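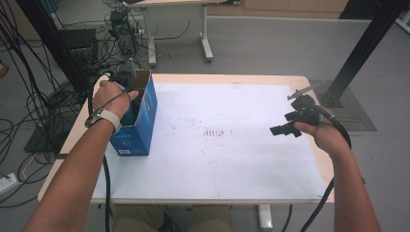
*Uma mão segura a caixa, a outra trabalha com a garra.*

**Dicas de bancada para gravar exemplos - Afia Quartey**

- Antes de gravar, abra bem as abas da caixa.
- Deixe o cabo da garra com folga até o chão. Um cabo esticado puxa o pulso e o modelo aprende este puxão.
- Pare um instante com os dedos abertos, e só depois feche - o começo da pega fica mais claro.
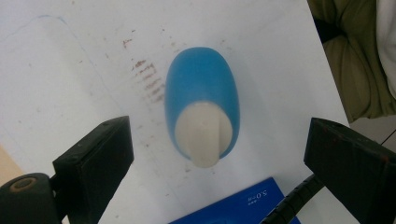

*Dedos abertos dos dois lados, antes da pega.*

- Manchas na mesa podem ficar. Eu limpo só o pó, com pano seco.
- Faça 27 repetições e descanse a mão.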